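Zorel Community League – Basketball Chat

Thread: That semi-final collapse, whose fault was it?

Posted by baseline_bertie, July 24, 2019

Right, I've had all night to stew on it and I still can't work out how Mirkia lost that. Ten up going into the last quarter, at home, crowd bouncing, and we scored 8 points in the whole period. Eight! My under-twelves could have managed that with their shoes on the wrong feet.

For me it's on the bench. Same five players out there for ages, all of them blowing, and no timeout until Hourani had already gone in front. By then our point guard could barely get the ball over halfway. I was shouting for a sub from row C and the woman next to me moved seats.

Anyone got a different view? I'm willing to be talked out of it but you'll have to work.

Reply from zone_press_63

I'll have a go. You were scoring for fun in the first half because Hourani were daft enough to play man to man on your big lads. They went to a zone after the break and Mirkia had no plan for it. You can sub whoever you like, if the ones coming on are also going to stand on the arc and chuck it up then you're in the same hole.

Final score 63 all with a minute to go, and your lot took two long threes in that minute. Both missed by a mile. That's shot selection.

Reply from baseline_bertie

Tired legs take bad shots though! That's my whole point. Nobody drives into the lane when they've got nothing left.

Reply from Left Handed Layup

Hourani fan in peace (sort of). Lovely evening, thanks for the pies.

I think you're both being a bit mean to our defence. We've been working that zone since May and it was awful to begin with, we got hammered by Guduvby playing it, gave up 37 points in one half. I was one of the people on here begging them to bin it, you can go and dig out my posts if you fancy a laugh. But the guards have learned when to step out and when to sit, and last night it was as good as I've seen it. 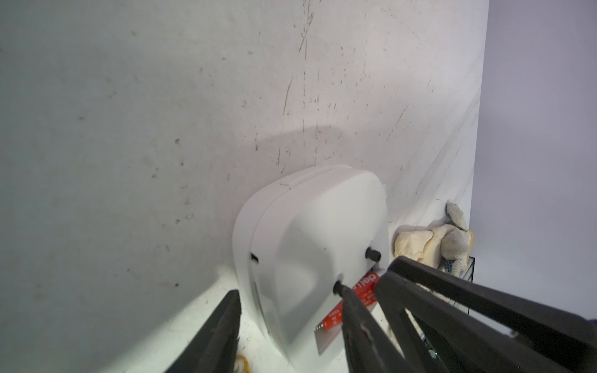
The other thing is rebounding. Once we started getting the first miss every time, you had no second chances, and that's where most of your points had come from before the break. I don't have the stat sheet but I'd bet money on it.

Reply from zone_press_63

Fair shout on the boards. Their number 8 was everywhere in that last quarter, I've no idea how you let him have that much room under the basket.

Reply from oldgymshoes

I was there too, up at the far end by the doors. I'm with Bertie on the timeout. You don't need to be a tactical genius, you just need to stop the game when the other team has scored four times on the trot. Let them have a drink and calm down a bit.

Not with him on the subs though. Our second five were poor in both league games against Hourani and I can see why the coach didn't fancy it. If you look at the first game, they came on with a lead and handed it straight back.

Reply from baseline_bertie

They were poor because they'd hardly played all season, so it goes round in a circle, doesn't it? Give them ten minutes a week against the weaker sides and they're ready for a night like that. We were miles ahead of Guduvby at half time in the spring and the starters still played nearly the whole game. What was the point of that?

Reply from oldgymshoes

OK, that one annoyed me as well. I'll give you that one.

Reply from Left Handed Layup

Who've you lot got for the final, then? I'm nervous about Zorel. They're quicker than us and they move the ball much better than Mirkia did, no offence. If they start hitting from the corners the zone's in trouble and I don't think we've got another trick.

Reply from zone_press_63

Zorel for me, and fairly comfy. The zone leaves that corner open all day and they've got two who can shoot it.

Reply from baseline_bertie

Hourani, purely so I can say we lost to the champions. I'll be there either way, I'd already bought the ticket – thought I'd be watching my own team, but there we go. Anyone driving over from the Mirkia side? I can chip in for petrol.

Reply from oldgymshoes

I've got a spare seat, drop me a message. No shouting about subs in the car.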